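June, 7:40 am
Posted by Danjuma Nwosu
Filed under: Bench Notes / Glazes & Finishes

Kiln came down to 50 overnight so I got to open it before coffee, which never goes well for me because I start grabbing tiles before I've got my gloves on. Anyway! Batch 14 of the Trullasel white is out and it's the best one yet, I think. Still some crawling on the corners of the thick tiles, but the thin ones are lovely, smooth all the way over, and I kept running my thumb across them like an idiot.

What changed from last time: I sieved it twice, let it sit a full day, and went down to two dips instead of three. I also swapped the old clay body for the Liltville stuff (the bag that was under the stairs, not the opened one). So yes, that's too many changes at once, I know, I know. Next batch I'll put the third dip back in and leave everything else alone.

Top temperature on the controller was 954, and that's low for what I've been doing, but this is the soft glaze and it ran right off the tile in May when I pushed it. Held it 5 minutes and shut it off. The cone on the bottom shelf was barely bending, the top one was over nicely. So the bottom of that kiln is still cold -- I've been saying so since we moved it over from Tiltholm. Might be the lower element. Might be the way I stack, too, I do cram things in down there.

Pinholes: four tiles out of the lot, all from the same tray, all ones I glazed right after lunch when I was hurrying. I bet I didn't wipe the dust off. Wrote DUST on the tray in marker so I'll see it.

Other stuff while I remember. The big bucket of Charbonneau clear has settled hard as a rock and needs the drill mixer, not the stick. We're nearly out of wax. And whoever borrowed the good scale, please put it back with the small tray on it, I had to re-zero everything this morning and I'm still not sure I trust my iron numbers.

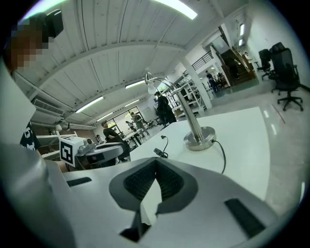

Lawal Ogunleye read this over and thinks I'm blaming the wrong thing for the corners. He says crawling on the thick tiles is more likely the glaze going on too heavy over bisque that hadn't dried out after rinsing, and he'd leave them by the window two days before dipping. Fair enough, I did rinse those the same morning. So batch 15 gets half the thick tiles rinsed and rested, half not rinsed at all, and the third dip can wait.

Need to mix more white first, there's maybe a cup left.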